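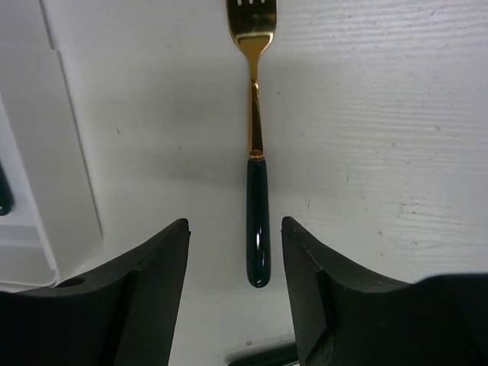 *Wrist view, gripper open, green-handled fork between the fingers.*

**March, open day at Prokside – notes**

Writing this up the same evening while my handwriting is still readable to me. We had the doors open from 10 to 3 and I was on the table setting bench for most of it, with Hussam Abu Hammour running the console. Great day. My voice is gone.

Setup was the one we agreed on last week: arm on the short pedestal, two-finger gripper, small wrist camera feeding the big monitor so people standing at the back could follow along. Job for the arm: pick cutlery off the white board and sort it. We went with the gold and dark green set in the end. I had argued for the plain steel and I was wrong! The green handles show up beautifully against the white, and visitors kept asking about them.

**Before opening**

- Homed the arm twice. The first time the wrist stopped a hair short, second time fine. Same thing it did in the winter, see Daher's page in the old notebook.
- Finger pads wiped down. The fingers have picked up some scratches but nothing on the gripping faces that bothers me.
- Speed limit at 300 mm/s for the public. Hussam wanted 500 and we kept that for the last run, with the barrier moved back.
- Closing force down to 40 percent. At the old setting the handle squirted sideways when it was gripped near the rounded end.
- Brightness on the wrist camera lowered until the highlight on the handle stopped swallowing the whole tip. It's still a strong highlight. Gold necks throw a lot of light back too, and I'd like to try a diffuser.

**Morning**

First group was from the technical school in Vudidton, maybe the best audience I've ever had at one of these. They crowded the monitor and ignored the arm completely for the first few minutes. I think seeing from the wrist does something to people – you start leaning with it when it comes down. One girl asked why the camera couldn't see the ends of the tines. Good question, and it took me into a long talk about where the camera sits and how little it can see once the gripper is low over the board. I drew it on the whiteboard (badly) and she corrected my angle. She was right.

Then came the question that always comes: how does it know it's a fork? Hussam's answer was better than mine. He put the wrist view up full screen, covered the top half of the monitor with a folder and asked them what was left. A handle. Could be a fork, could be a spoon. He took the folder away and there were the slots between the tines. I'm stealing that for every demo from now on.

We also let them pick the approach themselves. They could choose to grip on the handle, on the thin part of the shank or up at the neck, and vote by shouting. The shank won every time, it looks like the obvious place. It's a poor place! It's flat and slim and the fork pivots as soon as it leaves the board. Three tries, three droops. Handle grip just above the rounded end was steadier with the lower force, and they cheered when it held.

**Midday**

Two people from Udivura came by, the ones who make the white boards and trays. They were very happy to see their stuff in use and asked for the wear notes. I promised them a copy. My own remarks so far:

- The fine grain on the surface is a help. Edge finder gets something to chew on and doesn't drift the way it did on the smooth sheet.
- Specks are a nuisance. Every small mark is a candidate for the detector at close range. I raised the minimum blob size and that shut it up.
- Soft shadows are okay. Hard ones from the window side at noon were not, and we pulled the blind.

Had a long chat with them about a board with a slightly duller finish. They'll send a sample piece. Very keen to try it.

**Afternoon**

Busiest stretch, families mostly. The counter on the door said 566 when we closed, which is far beyond last year, and I'd guess most of them came past our bench because you could hear the applause from the hallway. A boy of five or six wanted to know if the robot gets bored. Hussam told him it has only had this job since breakfast.

One stall, a little after two. Arm went down, fingers open, and stopped above the board with a joint limit warning. It was my fault, I'd nudged the pedestal with my foot while handing out stickers and never told the software. Recalibrated with people watching, which went over surprisingly well. A man who runs a bakery stayed for the whole thing and asked about every step, and I got to explain hand-eye calibration to somebody who really wanted to hear it. Took about ten minutes.

Last run at full demo speed was lovely. Smooth descent, clean close, fork up and over into the tray without a rattle. I'd leave it at that setting for trained staff only, it does feel quick when you stand near it.

**For next time**

- Bolt the pedestal down. Tape on the floor is not enough with me around.
- Second monitor facing the hallway.
- Keep the folder trick. Make a proper cardboard cover for it.
- Print the grip choices on cards so the quiet kids can vote too.
- Try overlapping pieces. Everybody asked for it and I had to keep saying we aren't there yet. Hussam thinks the handles can be separated on color and highlight alone, I think we need a second viewpoint. We have a lunch riding on it.
- Throat lozenges.

Gripper is parked, force setting put back to normal, console logged out. Settings from the public runs are saved under "openday_slow" if anyone wants them for the Vudidton return visit.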